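2 December 2018, Pemcombe workshop

Started with the grid sheets for the pattern table. The batch from Fleltel is job 1051 and I have opened one roll only. I wanted to see if the squares stay true when the paper is put down without tape, so that we can trace the Listell panels directly on it.

The flat part is good enough for tracing. The left margin is the problem – it rolls over the side of the support and hangs down, and there the squares become narrow and I would not trust any line drawn on them.

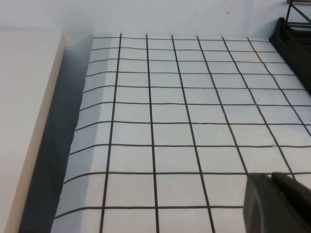

Hongmei Luo thinks the sheet should be turned over and left under the heavy boards for 3 or 4 days before anybody cuts on it, as they did in March with the lining paper. Arsalan would prefer to trim the margin and lose the outer squares. I don't like this so much, the Lu pattern needs the full width.

Small wobbles also in the lines where the paper lifts a little. For sleeves and pockets I can live with it, for the long panels not.

To do: ask Fleltel if they can send the same grid flat and not rolled. Put 5 sheets under the boards tonight. Bring the long steel ruler back from upstairs.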